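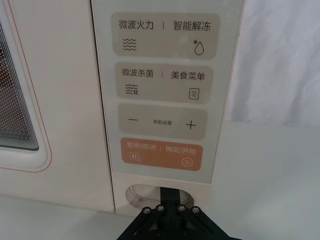
Fig. 1. Touch panel, countertop microwave. Orange button: 暂停/取消 (pause/cancel) left, 确定/开始 (confirm/start) right.

Kitchen Chinese, handout 3
4 February 2021
O. Miranda

Reading first, no dictionaries till pair work.

微波 = microwave. Shows up twice on this panel: 微波火力 (power), 微波杀菌 (sterilization). Learn it once, get half of each label free.

智能解冻 smart defrost. 智能 = smart, same word as in 智能手机 (smartphone, January list). 解冻 = thaw. Look for the snowflake.

美食菜单 food menu. 菜单 you know from the restaurant unit.

参数设置 parameter settings, tiny, betwen the minus and plus. 设置 also = "settings" on your phone, so worth it.

Tones: 取消 is qǔxiāo, 确定 is quèdìng. Kohei and Nerea mixed up qǔ and què last time, so did most people.

Pairs: one gives a kitchen order (defrost the fish, cancel it), other says which label to press. Then swap. Characters only on the page, no pinyin pls.

Homework: copy all seven labels by hand, 5 times each. Short paragraph on your own kitchen, max 200 characters. Gonzalo has the spare workbooks if your's is missing.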